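Control de la carga de entrenamiento y lesiones en corredores de fondo juveniles
Informe final de la asignatura Metodología del Entrenamiento
Autores: Tarek Shehata y Asanka Howlader
Fecha de entrega: 08/06/2025

1. Objeto

El trabajo analiza la relación entre el volumen semanal de carrera y las bajas por molestias físicas en la sección juvenil de atletismo del club Zastier. Se pretendía comprobar si el incremento de kilómetros entre una semana y la siguiente permite anticipar las ausencias mejor que el volumen total acumulado.

2. Muestra y registro

Participaron 97 corredores de categorías sub-16 y sub-18. El seguimiento comenzó en noviembre y se extendió durante toda la temporada de campo a través y parte de la de pista. Cada atleta anotaba en la aplicación Jutico la distancia, la duración y el esfuerzo percibido en escala de 0 a 10. La carga de cada sesión se calculó como producto de la duración en minutos por el esfuerzo percibido.

Se recogieron 1761 sesiones válidas. Quedaron excluidas 209 por falta de duración o por anotación posterior a las 48 horas. Las sesiones de fuerza se registraron aparte y no se incluyen en el cálculo.

3. Definición de baja

Se consideró baja toda ausencia a dos o más entrenamientos consecutivos por causa física. Las bajas se clasificaron en tres grupos: sobrecarga muscular o tendinosa, lesión articular y herida cutánea. El tercer grupo comprende caídas en terreno irregular, cortes con clavos de zapatilla y rozaduras que impiden el calzado.
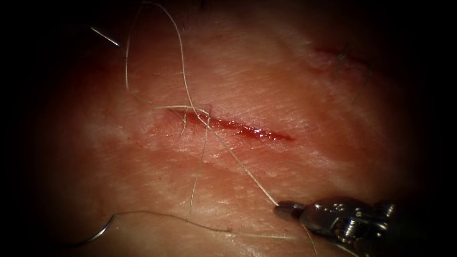
Las ausencias por enfermedad común se anotaron, pero no entran en el análisis. Tampoco las debidas a exámenes, muy concentradas en el final de cada trimestre.

4. Resultados

Las bajas por sobrecarga se agruparon en las semanas posteriores a un aumento brusco del volumen, sobre todo tras la concentración de Kasdale, donde se pasó de cuatro a seis sesiones semanales. El volumen total, tomado de forma aislada, no mostró una tendencia clara. Las heridas cutáneas no guardan relación con la carga: ocho de ellas corresponden al circuito de Ekinci, de suelo pedregoso y con dos descensos pronunciados.

5. Limitaciones

El esfuerzo percibido es una medida subjetiva y los sub-16 tendieron a repetir el mismo valor en sesiones distintas. No se dispuso de grupo de control ni de datos de la temporada anterior.

6. Propuestas

Limitar la progresión semanal en las cuatro semanas previas a una concentración. Registrar el tipo de superficie en cada sesión, campo que la versión utilizada de la aplicación no contempla.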